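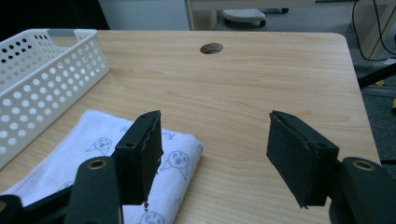

Relatório de progresso à Fundação Brisinia: coleção de sementes Durkumon

Início Projetos Relatórios Publicações Contactos

1 de setembro de 2025
Preparado por Ingvild Nygård, coordenação

1. Período e situação geral

O presente relatório trata do trabalho feito desde fevereiro, mês em que recebemos a primeira parte do apoio. A segunda parte ainda não foi pedida e explico no ponto 5 porque prefiro esperar até ao fim das colheitas.

A coleção Durkumon tem agora 224 amostras registadas. A maior parte são feijões e ervilhas de quintal, depois vêm as couves, os tomates e um grupo pequeno de abóboras que ainda não sabemos bem como tratar, pois quase todas foram cultivadas perto umas das outras e é muito provável que estejam cruzadas. Registei-as com uma nota de dúvida na ficha. Não as vamos distribuir enquanto não tivermos uma geração cultivada com polinização à mão.

No plano inicial escrevi que a recolha terminaria antes do verão. Isto não foi possível. Várias famílias quiseram entregar a semente da colheita nova e guardar a antiga para si, o que me parece razoável, mas atrasa-nos.

2. Recolha e entrevistas

Visitámos 70 hortas no vale de Andik e nas aldeias acima. Em cada visita pedimos a semente, o nome que a pessoa lhe dá, de quem a recebeu e em que altura semeia. Os nomes são a parte mais difícil para mim. A mesma vagem roxa chama-se de uma maneira em baixo, no vale, e de outra maneira lá em cima, e há um feijão branco para o qual nos deram nomes diferentes dentro da mesma casa. Decidimos guardar todos os nomes, tal como foram ditos, e não escolher um principal. A ficha tem agora um campo próprio para isto.

As entrevistas estão gravadas, mas só uma parte está transcrita. Eu faço a primeira versão e depois uma pessoa da região corrige as palavras que não percebi, que infelizmente não são poucas. Este trabalho é mais lento do que calculei na candidatura e peço que o prazo das transcrições passe para a fase seguinte.

3. Secagem e limpeza

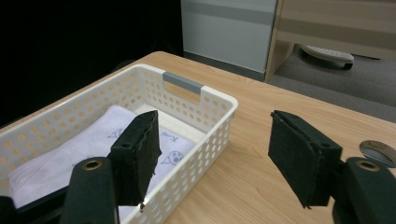 As leguminosas deram-nos mais problemas de humidade do que as outras espécies. Na primavera secávamos tudo em tabuleiros fechados no fundo e o feijão de baixo ficava sempre mais húmido, mesmo quando o mexíamos duas vezes por dia. Perdemos assim dois lotes com bolor, ambos de feijão de trepar, e tivemos de voltar às famílias para pedir mais, o que foi desagradável. Passámos depois a usar cestos de plástico brancos, retangulares e baixos, com filas de furos redondos nos lados, como o que está sobre a mesa de madeira. Para o feijão grosso funcionam bem. Para as ervilhas pequenas pomos um pano de algodão por dentro, e para a semente de couve continuamos com os tabuleiros, porque a semente é fina demais. Cada cesto leva um só lote e uma etiqueta escrita a lápis, visto que a tinta da caneta desaparecia com o tempo.

A limpeza é feita à mão. Experimentámos uma peneira emprestada, mas partia muita semente antiga e deixámos de a usar. Para o tomate seguimos a fermentação curta, de dois ou três dias conforme a temperatura, e depois lavagem em água corrente.

Ainda não temos um bom método para medir a humidade final. Até agora fazemos a prova simples de dobrar ou morder uma semente de cada lote, que é útil mas depende muito da pessoa. Um medidor pequeno está previsto no orçamento e peço autorização para o comprar já neste outono.

4. Germinação e distribuição

Os ensaios de germinação foram feitos em papel húmido, sempre com o mesmo número de sementes por lote. Os tomates e as couves deram resultados bons. As ervilhas ficaram desiguais: as amostras do vale germinaram quase todas e as de uma das aldeias altas quase nada. Penso que a semente era velha, mas a família diz que é da colheita do ano passado, e vou repetir o ensaio antes de escrever uma conclusão na ficha.

Distribuímos 523 pacotes a hortelãos da região. Quem recebe um pacote compromete-se a devolver uma parte da colheita, sem prazo rígido. Já voltaram alguns pacotes de alface e de ervilha. Dos feijões só poderemos falar depois do outono, e por isso não apresento neste relatório nenhuma taxa de devolução.

A escola de Andik pediu semente para a sua horta e recebeu quatro variedades fáceis. Os alunos registam as datas de floração num caderno, que me foi mostrado em junho e que está muito bem feito. Gostaria de juntar uma cópia ao próximo relatório, com o acordo da professora.

5. Contas

Até à data deste relatório foram gastos 2.411 euros. A despesa maior foi o transporte, seguida dos frascos de vidro com tampa de borracha, encomendados à casa Landry. A encomenda chegou com atraso e com tampas de tamanho errado numa das caixas. As tampas foram trocadas sem custo para o projeto. As faturas seguem em anexo separado, por ordem de data.

A verba para impressão do catálogo está intacta. Não quero imprimir antes de resolver a questão das abóboras e dos nomes repetidos, e pela mesma razão peço que a segunda parte do apoio só seja transferida depois da revisão das fichas.

6. Próximos passos

Até ao fim do ano vamos terminar a secagem dos feijões, repetir os ensaios das ervilhas de altitude e colocar uma segunda cópia de cada amostra noutro edifício. Neste momento toda a coleção está numa só arca, e considero isto o maior risco do projeto. A junta de Andik ofereceu um espaço na cave, mas falta verificar a temperatura durante o inverno.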